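Thu 7 July
Workshop notebook, Flisemero gripper, second version

Came in after lunch. Abdelghani was already there and had the window open, so it was possible to work. Purpose of today: find out why the fingers do not meet evenly, and decide if we print new ones or repair these.

What I knew from last time. When the tool closes without load, the tips touch first and there is a gap behind them. When it closes on something thick, the grip is good. When it closes on something thin, like a washer or a card, the thing turns. Shaimaa wrote on the board "wrist?" but I do not believe it is the wrist. I held the wrist by hand and the card turned all the same.

First I looked at the play in the linkage. I loosened the pivot screws and tightened them again in small steps. With the screws too tight the servo makes a noise and gets hot, with the screws too loose the left finger moves sideways when I push it with my thumb. I found a position between the two which I think is acceptable. I put a paint mark on the pivot heads so we can see later if they turn by themselves.

Then the opening command. In the old program from Gunvor the full opening was 900 and the closed position was 453. I do not know where she got 453, it is not in her notes. I tried it and the servo was still pushing when the fingers were already together. I changed the closed position by 40 in the direction of less force and the noise stopped. The full opening I left as it was.

With the fingers fully open I checked the reach on the table before going further. Both tips should come to the same distance from the palm. With a ruler laid across them I could not find a difference that matters, so the arms are the same length and the problem is in the faces. 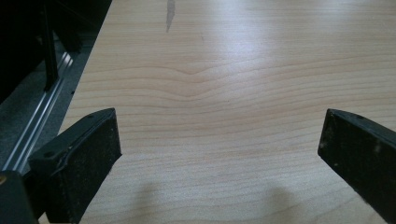 Page last changed by Rachid Farouk, Thu, 17:52

The inner faces are black and still matt, but the right one is scuffed and has a greyish smudge on its upper part. There is fine dust on both. I wiped them with a dry cloth first and then with a little alcohol, and the card test became better but not good. So dirt is a part of the problem and I should have cleaned them before I touched the screws. I write it here so that I remember the order next time.

After cleaning I made the paper test which Zineb showed us. A strip of paper between the fingers, close, pull. At the tips the paper holds strongly. In the middle of the face it slides out with almost no resistance. This agrees with the gap I saw in the first place. The faces are not parallel when closed, they make a very narrow V.

There are 2 ways to correct it:

a) New fingers with a corrected angle. Zineb has the drawing and says the change is small, but the printer at El Ouafi is occupied until next week.

b) A thin soft layer on the existing faces. Abdelghani has a sheet of rubber from the Hatby job. It would take up the difference and also give more friction. The disadvantage is that the glue must hold on a surface which is a little rough and gets dusty.

We discussed it and we try b) first, on the right finger only, so that there is a comparison. If the rubber comes off we have lost one evening. I cut the piece with a sharp knife and a steel ruler, a little smaller than the face, and glued it at the end of the session. It is under a clamp now. Please do not remove the clamp before tomorrow, and please do not run the homing program, it closes the fingers at start.

To do:
- Take off the clamp, look at the edges of the rubber.
- Repeat the paper test, tips and middle, write both results.
- Ask Gunvor where 453 comes from.
- Set the closed position again, the rubber adds thickness.
- Zineb: send the drawing of the finger also to Shaimaa, she could not open the last file.
- Order pivot screws from Indell, one of ours has a damaged head (my fault, wrong key).

Time spent: around two hours for me, less for Abdelghani, who left before the gluing. The alcohol bottle is back on the upper shelf and it is nearly empty.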